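Home | Reviews | Ideas | Kitchen | Workshop | Subscribe

We use cookies to keep the site running and to remember what you like to read. By staying on this page you agree to our cookie policy.

Wake me when it can clear the table

2019-07-15

I have wanted a machine to do my housework since I was six, and every few years I go out and check whether one is ready. This time the trip took me to Romness, where a small company called Tabrizi is trying to teach robots the kind of chores the rest of us do half asleep. Clearing up after dinner, putting the shopping away, wiping down a counter without knocking the pepper mill on the floor.

I was hoping for a butler, obviously. What I got was a long, very cheerful conversation about tables!

A table is a rotten place for a robot, I learned. You and I look at one and see a flat thing with stuff on it. A machine sees wood grain, glare from the window, a shadow that could be a dish towel, and it has to decide which of those it's supposed to grab. The team told me that shiny patches used to send their software reaching for nothing at all (I have done the same before coffee, so no judgment from me).

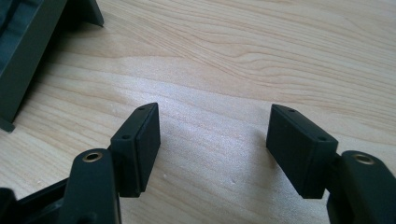
The part I liked best is how the learning gets done. People do the chore themselves, holding a gripper instead of using their fingers, and the recordings go into the pile the robot studies later. They have 3000 of these so far. I asked to try it and spent a humbling few minutes chasing a teaspoon. My own two fingers have never seemed so clever.

So can the thing do chores yet? Sort of. Their robot, Billo, moved 2 mugs from a table to a shelf while I watched, and it was gentle about it, and it took long enough that I could have washed, dried and refilled them. Then somebody put down a crumpled napkin and Billo just stopped. Soft things are still murder, apparently.

Over at Selley, a packing shop across town, the picture is rosier. They run a machine that drops jars into cartons, 300 an hour, all day long, and the folks on the floor seem fond of it. But the jars are all the same jar, and they always show up in the same spot. My kitchen has never once offered those conditions.

Tabrizi wants Billo clearing a whole dinner table by November. I said I'd come back for that, and that I'd bring the lasagna dish, the one with the burned corners. They laughed, a little nervously I thought.

Recent stories
Do you need a second freezer?
The great robot mop test
Living with a very loud dishwasher
Five-minute fixes for a wobbly chair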